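**Part-time workshop coordinator, Plellia Repair Library**

Hello, and thank you for stopping to read this. We're looking for a workshop coordinator to join us in July, and we'd love it if that turned out to be you, or your sister, or the neighbor who keeps fixing your gate without being asked.

Plellia is a repair library. People borrow tools from us, bring in things that have stopped working, and sit down next to somebody who can help them figure out what went wrong. We started in the back half of a shoe store on Tuominen Street and moved into our present building when the shoe store needed its back half again (they were very gracious about it). We now have 600 members, a proper front counter, a sewing room with good windows, and a kettle that has been repaired more often than anything else we own.

The job is 30 hours a week, spread over afternoons and evenings, with one weekend shift that we rotate so that the same person doesn't lose every weekend. The pay is set at the same hourly rate as everybody else on staff, and we'll tell you the number in our first phone call so you don't have to get through two interviews to find out. You'd have paid time off from your first day, and we close for the last stretch of December.

**What you'd be doing**

Mostly, you'd be looking after the schedule and the people in it. We run evening sessions on clothing, lamps, bicycles, small kitchen appliances and home computers, and every session needs a leader, a room, the right tools out of the cabinet and a list of who's coming. You'd put that calendar together a month at a time, write the short notices that go on our website, and call people when a session has to move. A fair amount of the week is spent on the phone, and we would rather tell you that now.

You'd also greet people at the door. This matters more to us than it may sound. Plenty of folks come in a little embarrassed, holding a toaster in a grocery bag, sure that they broke it through their own foolishness. A kind word at the counter goes a long way, and so does being able to say plainly that we can't help with something and that the shop on Gavier Avenue probably can.

The computer evenings are our fastest growing sessions, and we'd like you to give them some extra care. People want to learn how to open up an older desktop, swap a hard disk, add memory and put the side panel back on without a screw left over. You don't need to teach this yourself, but you should be comfortable around a table with a computer lying open on it, and patient with the person who has never seen the inside of one. 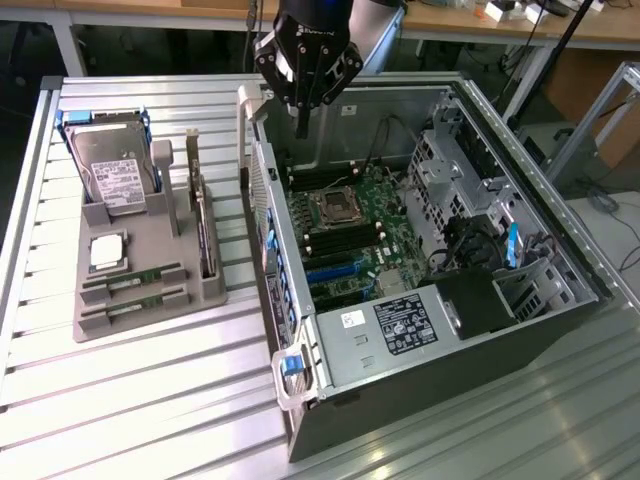
Halima Chege wrote back after reading a draft of this notice and asked us to be clearer about the evenings. In her view the sessions are the easy part, and the hour afterward is where a coordinator earns their keep, when the parts need to go back in the right drawers and two people still want to talk about their printers. She also wanted us to say that you get to go home at 9 p.m., and that she means it.

So, yes: the building closes at 9 p.m., and we hold to that.

**Who we hope to hear from**

Somebody who likes people and can keep a calendar straight. If you've run a front desk, a school office, a kitchen, a church supper or a youth soccer season, you already know most of this work. A second language would be very welcome – we hear a lot of Spanish and Ukrainian at the counter – but please don't hold back if you only have the one. You don't need a degree. We'll teach you our booking system, Astamero, which is old and a bit stubborn and takes a week or so to get used to.

You should be able to carry a sewing machine up a short flight of steps, or be willing to ask for a hand with it. There is a ramp at the side entrance and an accessible restroom on the ground floor. If something about the building or the hours would make the job hard for you, tell us and we'll talk it through.

**How to apply**

Send us a letter of a page or less, in whatever style feels natural, along with a list of jobs or other work you've done. Tell us about something you repaired, or tried to. Failed repairs are perfectly fine, and we've enjoyed reading those the most. You can drop your letter at the counter or mail it to Ivan Harasym, Plellia Repair Library, 46 Tuominen Street.

We'll invite 8 people in to meet us, have coffee and sit in on part of a session, and we'll pay you for that time. Everyone who writes will get a reply, even if it takes us a little while. Questions before you apply are welcome too – call the counter after 2 p.m. and ask for Ivan.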